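Sandow Kennels: Year-End Kennel Inspection Checklist

Date: 2022-12-23
Inspected by: Dorota Urbańczyk
Present for the kennel: Baltazar Trujillo
Breeds on site: Akita, Basenji, one Chow Chow (boarding)

Marks used: OK, FIX (before next visit), NOW (before the dogs go back in)

1. Runs and fencing

Gate latches close without lifting the gate: OK
Wire free of loose ends at dog height: FIX. Two ends sticking inward on the Basenji run, low on the left post. Trim and fold back.
No gaps under the fence: NOW. The ground has washed out at the far corner of the Akita run. Baltazar put a paving slab over it while I was there. I accept the slab for the winter but want the corner filled once the ground can be worked.
Top cover on climbing breeds' runs: OK. The Basenjis have a full cover.

2. Sleeping quarters

Beds raised off the floor: OK
Bedding dry and free of odor: OK
Door flaps intact: FIX. Flap on the Gurnurura side is split along the bottom.
Temperature log kept daily: FIX. Three days missing in December. Write the number down even if it is the same as yesterday.

3. Water and feed

Bowls clean, no cracks: OK
Outdoor water checked for ice morning and evening: OK, according to the log.
Dry food in closed bins, off the floor: OK
Opening date written on each bin: FIX. Marked on the puppy food only.
Diet sheet posted for each dog: OK. The sheet for Paltik still shows the old portion. Baltazar corrected it in pen. Please print a new one.

4. Handles, scoops and carried equipment

Check every molded plastic handle by hand for cracks, rough seams and play at the joint. Look inside slots and cutouts as well as along the outside. Any handle with a crack you can catch with a fingernail goes in the trash.

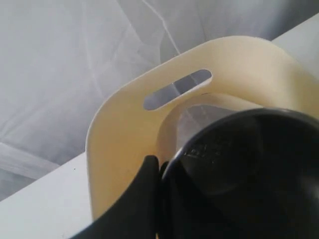
Cream plastic with oblong slot.

Leashes and slip leads, stitching sound: OK
Crate doors and hinges: FIX. Lower hinge pin missing on the large travel crate. It is held with a cable tie. Not to be used for transport until the pin is replaced.
Muzzles in three sizes, clean: OK

5. Health and records

Vaccination cards on file for all resident dogs: OK
Vaccination card for boarding dog: NOW. The Chow Chow's owner had sent it by email but there was no copy in the folder. Printed and filed during the visit.
Medicines locked, none past date: OK
Isolation run empty and disinfected: OK
Vet's phone number posted by the door: OK. Arriaga's after-hours number has been added below it.

6. Fire and electrical

Extinguisher charged and tagged: OK
Heater cords out of reach of dogs: FIX. The cord in the whelping room hangs below the shelf. Clip it to the wall before the next litter.
Exit path clear: OK. Move the empty feed sacks anyway.

General comments

Dogs were calm and in good weight. Coats on the Akitas are well kept. Both NOW items were dealt with before I left. The FIX items should be done within 30 days, and Baltazar will send a note when the crate hinge and the door flap are finished.

Signed: D. Urbańczyk
Received: B. Trujillo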